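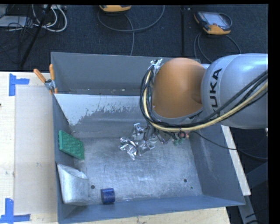
3 min read

Wed 5 June

I have wanted to write up this bin for weeks, and every time I sat down to do it I ended up in the workshop using it instead. So, my thoughts on the Hornau open bin in gray sheet metal, the large one, which I bought in May from Neso for $57 and which has lived on my bench ever since.

First, the shape. Most metal bins I've owned are plain boxes with straight sides, and you end up chasing the last small thing around a square corner with your fingernails. The walls on this one slope, and I can't tell you how much nicer that is! You reach in at an angle, your wrist doesn't knock on the rim, and you can see what's at the bottom without standing right over it. I'm not tall and my bench is high, so this matters more to me than it might to you.

Then there's the inclined panel toward the back. I was suspicious of it in the shop (it looked like wasted room) and now I'd miss it. Things you slide back come forward again on their own, more or less, and flat pieces lean against it so you can get a finger behind them. The one annoyance is the narrow recess behind its top edge. Specks and crumbs of whatever you're working on collect back there, and a cloth won't get in. I use an old paintbrush and then a vacuum with the thin nozzle, and I still don't get all of it.

Now the finish, and please read this bit if you like your things to stay pretty. The floor scratches. It scratches if you look at it! Fine lines going every which way, and a brighter shine in the middle where most of the wear goes. I've decided I love it, it looks like a proper working surface, but if you're hoping for a smooth, even gray you will be unhappy by the end of the first week. The walls hold up much better and still have that nice blue-gray color.

The panel is the weak spot. Its upper left part has a whitish worn patch with ragged, flaky edges, and the rest of it is still smooth and gray. I've put a dab of clear lacquer along the flaky bit of mine and will report back. I wouldn't put food in it or anything you need to keep spotless, and I'd run a fingertip along that part before you buy if you can get to a store.

On a wooden top it sits flat and doesn't rock. It will mark soft wood if you drag it, so lift it, or do what I did and stick 6 felt pads underneath. It's loud, too. Drop a handful of screws in from any height and the dog leaves the room. A scrap of rubber mat fixes that, but then you lose the slidey floor, and I like the slidey floor, so I live with the noise.

How does it compare? I had the Seser tray before this, which is cheaper and lighter and perfectly good for sorting small parts at a desk. It flexed when I leaned on it though, and the sides were too low for anything bulky. The Harawira bin is the other one people bring up. It's deeper and has a lid, and I tried one for an afternoon at a friend's place, but you have to go in straight from the top and I kept scraping my knuckles.

I liked the Hornau enough that I now own 2 of them. The second is for the garden bench, under cover, and it has been full of bulbs and twine since the day it arrived.

Good: sloping walls, the panel, sits flat, easy to wipe
Less good: noisy, flaky finish on the panel, that recess

Would buy again, and have. If anybody has found a brush that fits down the recess, please leave the name of it in the comments.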